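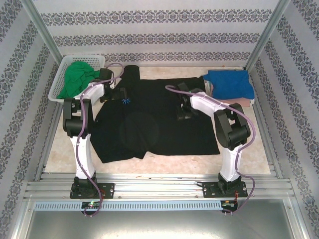 Figure 5a. The Flirkcombe cell with a black T-shirt on the work surface. Both arms share one aluminium rail at the front.

4.2 Setting up the cell and keeping it running

We have tried in this section to write down the things we wished we had known when we first put the cell together, and we hope the reader will forgive us if some of it seems rather homely for a paper on garment handling. A good deal of our time at Flirkcombe went on cables, screws and wiping down the floor panel, and the folding results in Section 5 rest on that work at least as much as they rest on the controller.

The cell holds two small arms of the same build, each standing on its own black base plate on a grooved aluminium rail that runs along the front (Figure 5a). The rail was the first part to go in and it is the part we have moved least. We began with the arms closer together, which looked sensible on the bench drawing, but the elbows swung into one another whenever a sleeve had to be brought across the body of a shirt. Demyd Lysenko slid the bases outwards a little at a time over the course of an afternoon, running the same reach at every stop, until both grippers could meet over the middle of the surface with the elbows well out to the sides. The grooves made this easy. Once the spacing was settled we scribed a fine line on the rail beside each plate, so that a base taken off for repair goes back where it came from.

Bolts on the base plates are checked at the start of every session. In August we let this slip for a while, and the left arm crept far enough out of line that grasps on the near sleeve began to miss. The joint readings gave no hint of trouble at all, as the arm was perfectly sure of its own posture and only mistaken about where it was standing. We now bring each gripper down to a reference point on the floor panel before any cloth goes in, and if the fingers land more than 5 mm from it the session waits until the plate has been loosened, lined up with the scribed mark and tightened again.

The cables asked for more patience than anything else. Each arm has a purple cable that follows the links from the gripper down to the front of the cell, and our first instinct was to tie it down firmly all the way along, which kept it neat and very nearly ruined it. With the elbow fully bent there was no slack left, and the pull came straight on to the connector at the wrist. Mwajuma Kombo re-routed both cables with a generous loop above the gripper and another run of slack on the outer side of the elbow, and this is the arrangement we have kept. It does look a touch untidy - visitors from Drunau were kind enough to offer us cable ties - but we would ask anyone copying the cell to leave the loops alone. The useful test is to switch the power off, move the arm by hand to the far corners of its reach, and watch that the cable stays easy the whole way.

Each arm also has a small circuit board low down at the front, beneath its base. We like having them there, where they can be reached without leaning over the work surface, and where a glance at the lights is part of the opening routine. The price is that the boards sit where lint tends to fall. Dark cotton sheds a surprising amount, and we brush the boards and the slotted strip beneath the rail with a soft, dry brush at the end of the day, always with the supply off. Loose wires near the right base are looked at in the same visit, and any that have drifted towards the moving parts are tucked back.
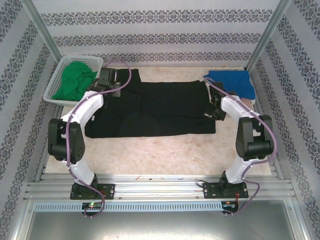 Figure 5b. Both grippers on the upper part of the black garment, with the cloth spread flat between them.

Two-handed holds of the sort shown in Figure 5b are where wear in the grippers makes itself felt. When both arms have hold of one piece of cloth, any difference in grip between them turns into a slow sideways drag, and the garment rotates a little with each attempt. For the first weeks we blamed the planner for this. Suha Kanaan had the happy idea of swapping the two pairs of fingers over and running the same garment again, and the drag promptly changed direction. Since then the fingers have been changed as a matched set after every 500 grasps, even when one pair still seems perfectly sound. The old pairs are kept in a labelled tin, and we have gone back to it more than once for a stopgap.

Changing the fingers takes 9 minutes for both arms when all goes well. The arm is parked with its elbow raised, power is removed, and the fingers come off before anything else is touched. It is tempting to leave the second arm live to save restarting it, and we would gently advise against that. After the change we close each gripper on a single layer of T-shirt cotton and give it a tug by hand, then on a double layer, and only afterwards return to the reference point check described earlier.

The surroundings need some care too. The walls are lined with pale grey paper carrying bands of dark, flowery ornament, and the floor is a beige marbled panel. A dark shirt stands out very clearly on that floor. The specks and scuffs that gather there stand out as well, though, and our segmentation step would now and again take one for a loose thread. We wipe the panel with a barely damp cloth and let it dry fully before the next garment is laid down, as cotton drags badly on a wet patch. Scuffs that will not come off are left as they are, and a fresh background view of the bare floor is stored in their place.

A small notebook lives beside the cell, and everything above is written in it by whoever did the work. Định Đào began it on paper because gloves and keyboards do not mix, and by the close of the trials it ran to 973 entries, most of them a single line long. Nyokabi Ndung'u later typed these up and sorted them by part. Cable entries came out well ahead of every other kind, followed by base plate bolts and then fingers, while servo faults were rare enough that we can say little of use about them. One right elbow joint was replaced outright after it started to chatter under load. The spare came from the Pacheco build, whose joints fitted ours without any filing, and the arm was back on its marks by four in the afternoon. The sorted list is kept with the Gilley drawings, and we are glad to share both with groups who are building a cell of their own.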